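Apprendre un geste à la pince : astuces d'atelier

Avant la première prise, essuyez la table et videz la zone de travail. Un trombone oublié finit toujours dans l'enregistrement.

Commencez chaque démonstration pince grande ouverte, marquez 2 secondes d'arrêt, puis avancez lentement. Terminez de la même façon.

Faites 20 essais du même geste avant de changer d'objet. Pour la série « bouchons » de l'atelier Goretti, nous en avons gardé 468, tous refaits à la main.

Si vous hésitez en cours de route, recommencez – une prise ratée se jette, elle ne se rattrape pas au montage. Xiaoqing Xue note les ratés au crayon sur une feuille à part.

En commande à distance, baissez la vitesse d'un cran et gardez le coude posé.

Vérifiez le serrage des doigts toutes les sept prises.

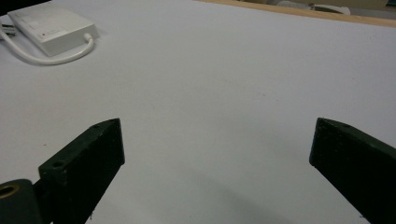

Pince ouverte au-dessus du plateau blanc, boîtier et câble blancs en haut à gauche.

Rangez les câbles du côté opposé à la main qui guide.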